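나눔과 현장 > 지원사업 이야기 > 중간보고

미사리 나무블록 되살림 사업 7월 중간보고: 블록을 모으고, 고르고, 다시 보내기까지 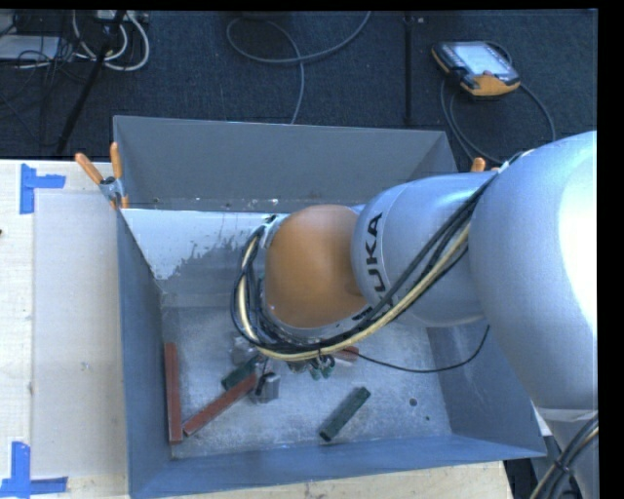 회색 금속 통과 그 안의 블록

제신(Jesine) 기금 담당자님께

장마가 길어지는 때에 모두 평안하신지 먼저 여쭙습니다. 지난 보고를 드릴 때만 해도 저희 작업실에는 선반 하나 제대로 서 있지 않았는데, 어느새 사업 기간의 절반을 넘겨 이렇게 다시 소식을 전하게 되었습니다. 보내 주신 지원금이 어디에 어떻게 쓰이고 있는지, 잘된 일과 아직 못한 일을 가리지 않고 적어 보려 합니다. 늘 그렇듯 글이 조금 길어질 것 같으니 차 한 잔 곁에 두고 읽어 주시면 고맙겠습니다.

1. 그동안 해 온 일

이번 사업은 잘 아시는 대로 쓰지 않게 된 놀이용 블록을 모아 손질한 뒤, 블록이 필요한 돌봄 공간에 꾸러미로 만들어 보내는 일입니다. 4월에 미사리 작업실 문을 열고 첫 수거를 시작했고, 7월 현재까지 수거에 참여한 곳은 모두 41곳입니다. 신청서에 적은 목표가 54곳이었으니 아직 열세 곳이 남은 셈이지요. 봄에는 하루가 멀다 하고 연락이 왔는데 6월 들어 비가 잦아지면서 방문 약속이 자꾸 미뤄졌습니다. 그래도 미뤄진 곳들과는 대부분 8월로 다시 날짜를 잡아 두었으니 목표에서 크게 벗어나지는 않으리라 보고 있습니다.

수거해 온 블록의 상태는 정말 제각각입니다. 상자째 곱게 보관되어 온 것도 있고, 모래와 과자 부스러기가 함께 딸려 온 것도 있고, 크레파스로 온통 색칠이 된 것도 있습니다. 처음 계획을 세울 때는 들어온 순서대로 손질하면 되겠거니 했는데, 막상 해 보니 크기가 다른 블록이 뒤섞여 있으면 뒷일이 모두 더뎌졌습니다. 그래서 5월부터는 순서를 바꾸어 먼저 통에 쏟아 놓고, 크기대로 고르고, 그다음에 닦고 다듬는 방식으로 하고 있습니다. 작은 변화 같지만 바닥에 상자를 늘어놓고 이리저리 건너다니던 일이 없어져서 다들 허리가 한결 편해졌다고 합니다(이 이야기를 꼭 보고서에 써 달라는 부탁을 받았습니다!).

2. 금속 통으로 바꾼 이야기

지난 보고서에서 플라스틱 상자가 자꾸 갈라진다는 말씀을 드렸는데 기억하시는지요. 블록은 하나하나는 가벼워도 모이면 꽤 무겁고, 모서리가 있어서 상자 바닥을 쉽게 상하게 합니다. 결국 선별용 통은 금속으로 바꾸었습니다. 네모난 모양에 위가 트여 있어 안을 들여다보기가 좋고, 벽이 단단해서 블록이 부딪혀도 마음이 놓입니다.

새 물건처럼 반듯하지는 않습니다. 바닥에는 긁힌 자국과 얼룩이 꽤 있고, 벽과 만나는 가장자리 쪽에는 잔부스러기가 눈에 띕니다. 이 부스러기 청소가 생각보다 손이 가는 일입니다. 구석은 빗자루가 잘 닿지 않아서 납작한 솔을 따로 마련했고, 통을 비울 때마다 구석부터 쓸어 내는 것을 규칙으로 정했습니다. 선별대 옆에 그 순서를 적은 종이도 붙여 두었습니다. 바닥에 난 둥근 구멍도 살펴볼 대목입니다. 작은 블록을 다룰 때 빠지거나 걸릴 염려가 있는지 8월 중에 확인해서, 필요하다면 덮개를 만들어 볼 생각입니다.

3. 손질과 꾸러미 만들기

크기대로 고른 블록은 닦는 자리로 옮겨집니다. 물에 담그면 나무가 부풀 수 있어서 꼭 짠 천으로 닦고 그늘에서 말리는데, 장마철에는 이 말리는 일이 제일 큰 고민입니다. 창가 선반이 늘 모자라서 복도까지 건조망을 내놓은 날도 있었습니다. 거친 모서리는 고운 사포로 손질하고, 깊이 갈라진 것은 아까워도 따로 빼 둡니다. 빼 둔 블록도 버리지 않고 모아 두었다가 화분 받침 같은 작은 물건으로 만들어 볼까 궁리하고 있습니다. 좋은 생각이 있으시면 언제든 알려 주세요.

손질이 끝난 블록은 천 주머니에 담아 꾸러미로 묶습니다. 지금까지 돌봄 공간 20곳에 첫 꾸러미를 보냈습니다. 받은 곳에서 가장 많이 들려주신 이야기는 뜻밖에도 같은 크기의 블록이 넉넉해서 좋다는 것이었습니다. 높이 쌓고 길게 잇는 놀이에는 모양이 다양한 것보다 같은 것이 많은 편이 낫다고 하시더군요. 크기대로 고르는 수고가 헛되지 않았구나 싶어서 다 같이 기뻐했습니다. 한편으로는 주머니 끈이 너무 길어 어린아이들이 있는 곳에서는 조심스럽다는 의견도 있었습니다. 옳은 말씀이라 바로 단추로 여미는 모양으로 바꾸었고, 이미 보낸 곳에도 새 주머니를 다시 보내 드리고 있습니다.

4. 예산 사용

예산은 대체로 계획대로 쓰고 있습니다. 다만 운반비가 처음 예상보다 15퍼센트 더 들었습니다. 먼 곳을 한 번에 묶어 돌 계획이었는데 비 때문에 약속이 흩어지면서 같은 방향을 두 번 다녀온 일이 여러 차례 있었습니다. 초과한 금액은 홍보물 인쇄비에서 남은 돈으로 메웠고, 항목 변경에 대해서는 지난달에 미리 허락을 받아 두었습니다. 빠르게 답해 주신 덕분에 수거를 멈추지 않을 수 있었습니다. 다시 한번 감사드립니다. 천 주머니를 고치는 데 든 비용은 소모품비 안에서 해결했습니다.

5. 아쉬운 점과 앞으로의 계획

가장 아쉬운 것은 기록입니다. 수거한 곳과 보낸 곳은 꼼꼼히 적어 왔지만, 손질하다 빼낸 블록이 얼마나 되는지는 5월 중순까지 제대로 적지 못했습니다. 일손이 바쁘다는 핑계로 미루다 보니 그렇게 되었습니다. 지금은 하루 일을 마칠 때 무게를 달아 장부에 적고 있으며, 최종보고 때는 적어도 여름 이후의 수치는 온전히 드릴 수 있습니다.

8월에는 남은 곳의 수거를 마치고, 9월부터는 두 번째 꾸러미를 준비합니다. 데므첸코(Demchenko) 목공방에서 사포질하는 법을 하루 가르쳐 주시기로 했고, 건조 선반도 함께 짜 보기로 했습니다. 카텔(Catell) 도서관에서는 가을에 열람실 한쪽을 내어 주시겠다고 해서, 되살린 블록으로 아이들과 마을 만들기를 해 보려 합니다. 날짜가 정해지면 초대장을 보내 드리겠습니다. 바쁘시겠지만 꼭 한번 들러 주세요. 작업실은 오전 10시부터 열려 있고, 미리 연락을 주시면 선별부터 포장까지 차근차근 보여 드리겠습니다.

지출 증빙과 수거처 목록은 별도로 보내 드렸습니다. 빠진 서류가 있으면 편하게 말씀해 주십시오.

미사리 블록 되살림 작업실 드림

최근 글
- 천 주머니 도안을 나눕니다
- 장마철, 나무 장난감 말리는 법
- 미사리 작업실 문 여는 날 이야기
- 블록 수거 신청 전에 살펴봐 주세요
- 카텔 도서관 가을 놀이마당 준비 소식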